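We use cookies to remember your basket and to see which pages people read. By staying on this site you agree to this. Accept - Settings

About Clitholm

Clitholm sells seeds, bulbs and bare-root plants by mail to home gardeners. We started in 2000 with one greenhouse and a price list printed on both sides of a single sheet. The list is longer now, and most orders come through this website, but the work is much the same. We grow what we can, buy the rest from growers we know, and pack it for the mail.

Our main field is at Nivside, on a south-facing slope with heavy clay soil. It is slow to warm up in spring. We grow most of our bean, pea and squash seed there, along with the garlic. A second, smaller plot at Prakivside has lighter ground and is used for carrots, onions and flowers. Keeping the two apart also helps us stop varieties from crossing. Corn is the one crop we gave up growing ourselves, as there is too much field corn nearby, so we buy that seed in.

The current list has 106 varieties of vegetable seed. We drop a few each year and add a few. A variety stays on the list if it germinates well, tastes good, and still sells enough packets to be worth a row in the field. If something you used to buy has gone, write to us. We often keep a small amount back and can sometimes send a packet.

Orders for seed go out in padded envelopes. Bulbs, garlic and bare-root plants go in cardboard boxes. Seed orders are mailed all year, and garlic ships from September until it is sold out. We do not ship plants during a hard freeze, so a winter order may wait a week or two. You will get an email if that happens.
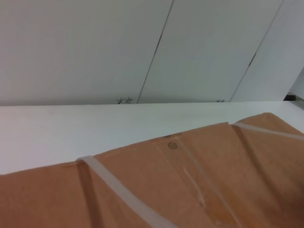
Brown corrugated cardboard, flat on a white tabletop.

The business is run by Aicha Younis, who took over the field work first and the office later. She decides what is grown and writes the notes in the catalog. There are 12 of us in the busy months and fewer in summer. Most of the seasonal staff come back each year, and several garden at home with our seed, so we hear fairly quickly when a batch is poor.

Every seed lot is tested for germination before it is packed, and again if it is held over to a second season. The result and the test month are printed on the packet. If a lot falls below our own standard we compost it or, for beans and peas, sow it as a cover crop. We do not sell treated seed.

Cleaning is done in the long shed at Nivside. Small seed is screened by hand. Beans go through an old fanning mill we bought from the Grecu farm when they stopped growing grain - it is noisy and needs a new belt most winters, but we have not found anything we like better.

The field at Nivside is open to visitors one Sunday in September. There is no charge and no need to book. Bring boots. Dogs are fine on a leash, except in the seed shed.

For questions about an order, please use the contact form and include your order number. We answer in the mornings, before the field work starts - in planting season it can take a couple of days.

Sign up for our newsletter. Sowing notes and new varieties, once a month. Enter your email address - Subscribe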